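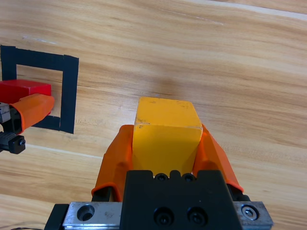
Block set & play corner mtg, minutes
Thursday, May 21, 2026
Bilura room, after closing. Started late, key wouldnt turn again.

**Last minutes**

OK'd, one fix: the shelf was going to Kozma, not Anden. Corrected on the paper copy.

**1. Wooden blocks, paint**

Long one. Painted cubes are showing wear, dark scuffs on the yellow, worst along edges. Question was repaint, sand, or leave.

- For leaving: they're blocks. Kids don't care. Scuffs are on the surface, wood underneath is sound on the ones passed round tonight.
- For repainting: the set goes out on loan in July and the Anden branch sent a box back last time for looking "tired." Their word.
- Sanding got no support. Dust, and cubes stop being the same size, then towers lean. Was tried on the old green ones.

Agreed: wipe down everything first, damp cloth and a drop of dish soap, no soaking. Then look again in daylight. Only repaint where wood is showing. If we do repaint, has to be toy safe paint, and same yellow, same red. The two yellows we had in the old set drove people crazy when sorting.

Paint budget: left open. Somebody to price a small can of each at Jisent before next mtg. Not the big cans, we still have half a big can of blue going solid under the sink.

**2. Tape squares on tables**

Black tape squares. Kept, general agreement. Children put blocks in the square when done, pickup is faster, fewer under the radiator. Also good for the "put the red one in the box" game, works with the little ones who can't do the full sorting sheet yet.

Complaints:
- Corners lift where sleeves rub. Press down at setup, replace when it curls. Do not tape over old tape, it gets lumpy and a block won't sit flat.
- Residue. Cooking oil on a rag, wait, wipe, then soap. Scraper is banned after what happend to the long table.
- Size. Some want bigger squares. No decision. Try one bigger square on the window table till July and see.

Asked if colored tape would be better, one color per block color. Discussed for too long. Black stays. Colored tape can be tried on the floor mats only.

**3. Counts and boxes**

Full wooden set on the inventory sheet is 1000 pieces. Shelf count after the spring clean came to 800. Not all lost, part of the gap is the Kozma loan that never got written back in. Rest unknown. Check behind the bench cushions and in the dress up trunk before anyone orders more.

Boxes: 4 wanted, have 2. The lids don't match so they dont stack. Cardboard voted down again (damp closet). Clear plastic if we can get it, so you can see what's in there without tipping it all out at 5 minutes to closing.

Labels: word plus a dab of the color. Old labels were words only, no use to anyone under five. Put label on the short end, that's the end that faces out.

Loan sheet to hang inside closet door on a string with a pencil. Written when it leaves AND when it comes back.

**4. Stacking activity, notes from the table leads**

- Cubes go better than the long bricks for first time stackers. Start with a couple, hand over the rest slow.
- Two colors on the table at once is enough. With the whole tub out they just dump it.
- Remind helpers to let kids turn the block themselves. We keep straightening it for them.
- Table wobble at the far end. Folded card under the leg for now, needs a proper foot pad. Nobody took this, carry over.
- Request for cards with tower pictures. Liked. Would have to be our own drawings, laminated. Draft set of easy ones next time.

**5. Cleaning rota**

Blocks were on the rota as monthly. Moving to every other week while the coughs are going round. Wipe, spread on towels, dry completly before lids go on. One tub went back damp in winter and smelled like a cellar for weeks.

Towels: use the gray ones. The white ones belong to the kitchen and the kitchen has noticed.

**6. Anything else**

- Felt pads for under chairs, bought, in the drawer, not stuck on yet
- Window table blind is stuck halfway. Reported to Bilura office, again
- Anden want to know if they get the train set as well as blocks in July. Answer: blocks yes, trains ask later, bridge piece still missing
- Rug to be turned round so the bald bit is under the shelf

**To do**

- price paint, yellow and red (Jisent)
- wipe whole set, daylight check after
- bigger tape square, window table
- find boxes, lids that match
- write Kozma loan in the book
- foot pad, far end table. still needs a name
- tower cards, first drafts

Next mtg same room, same time, bring the spare key. Closed when the hall lights went off.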